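Chapter 4
Demonstration with Hand-Held Grippers

4.1 Why the Arm Is Left Out

Chapter 3 dealt with teleoperation, in which the operator drives the robot and every recorded motion is one the robot has already made. A hand-held gripper drops that guarantee. The demonstrator works directly on the object, and the match to a given arm is checked later. 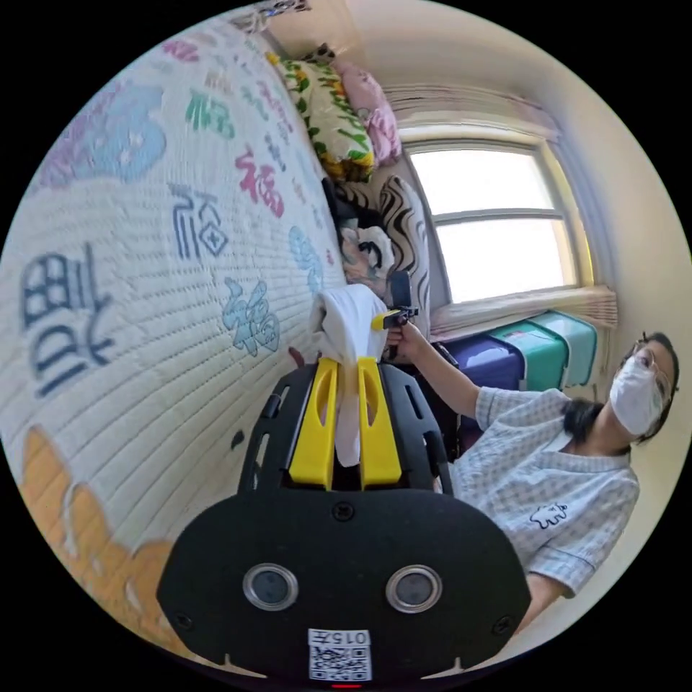
Cloth is a hard case for either method. Its shape cannot be given by a single pose, and much of it is hidden once it is bunched between the fingers. The record must therefore hold the path of the gripper and the opening of the jaw – both on the same clock as the video.

Two-handed work adds a further term, the relative pose of the grippers. Wolde and Kozłowski treat this as a separate signal in the Negash trials, which comprise 845 demonstrations, and the notation of Section 4.3 follows theirs.

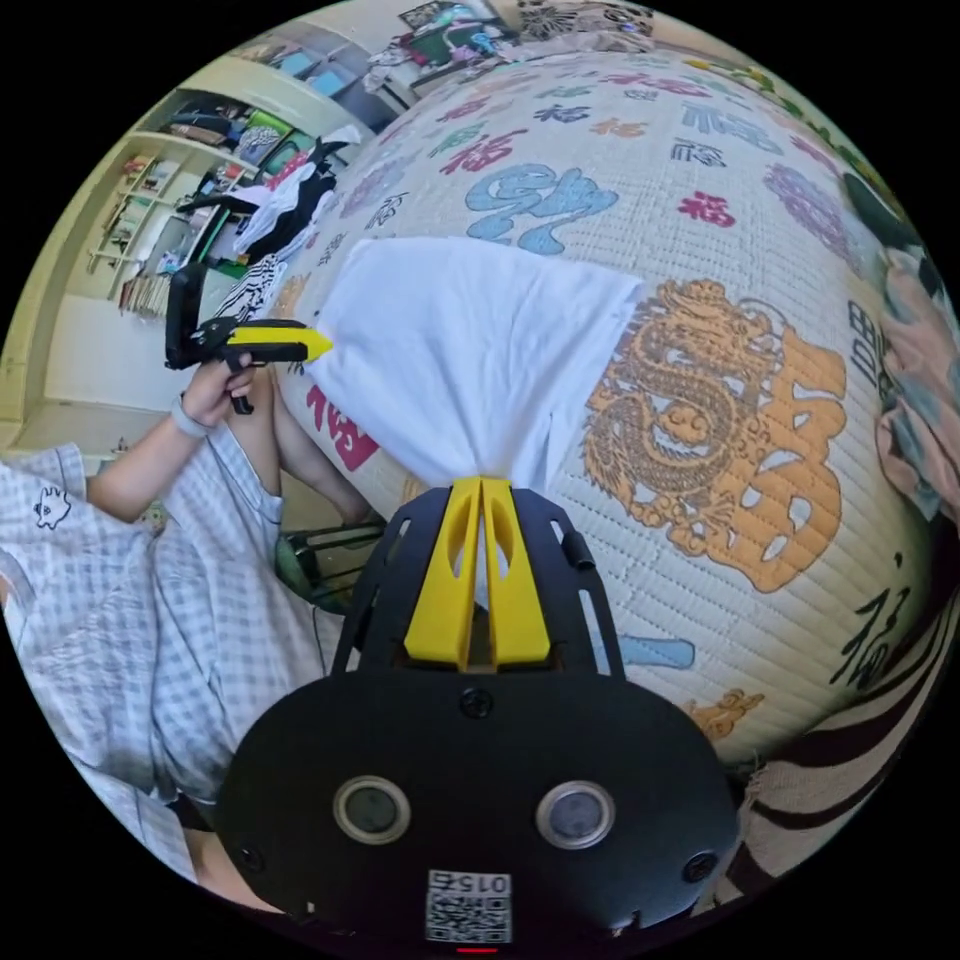
A path that is easy for a human wrist may lie outside the joint limits of the arm. Such demonstrations are rejected or retimed – the choice is taken up in Section 4.5. Readers who skipped Chapter 2 should review frame transforms before going on.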